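Butcher block is a worktop made of strips of wood joined side by side. Sellers credit it with killing germs and lasting for generations. The first claim is often overstated, and the second depends on who does the oiling.
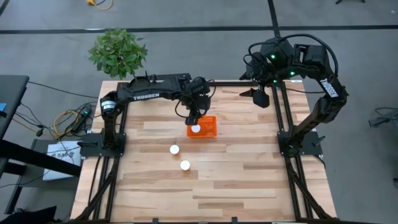 Davina MacAulay, contributing editor, Worktops and Surfaces

Strips are seldom matched, and a pale top may run from blond to honey. Catalogues call this character. Hodden, a joinery manual, calls it ordinary sorting and advises oiling 4 times in the first year, a figure given without any source.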